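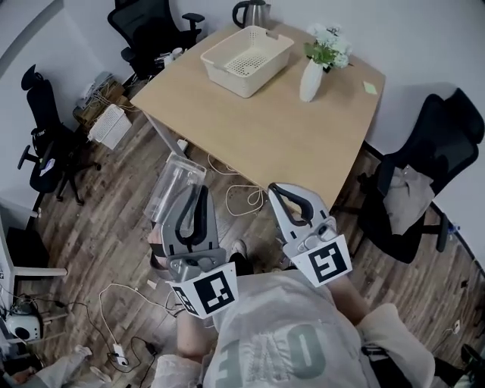

Subject: Re: the small office -- what stays on the table?

Sheldon Friesen wrote:
> Can we please agree on what lives on that table? I came in with a
> laptop and 2 binders and had to put one of them on the floor. I vote
> the kettle goes back to the kitchen. Also, is anyone attached to the
> flowers?

Hi Sheldon, hi all,

I'm attached to the flowers! They're fake, so they ask for nothing, and with those white walls I like having a bit of green in there. The vase can move over to the windowsill in my room if it's really in your way, but I'd miss it.

Kettle -- please leave it. It's against the wall and the kitchen is 78 steps off (Kha paced it out in December, don't ask me why). I make tea in there every single morning.

The cream basket is the one I'd give up. It's a good basket, with handle slots at both ends, so let's put the pens and chargers in it and stick it on the shelf. Same for the clear jar, unless Ea still wants it for the coffee filters?

Oh, and if you leave a sticky note on the table, sign it. I can't tell whose green ones are whose.

I'm in after 4 and happy to shift things then. Could somebody take one of the black chairs next door while we're at it? Three is a squeeze when the Zasska people come by.

Seema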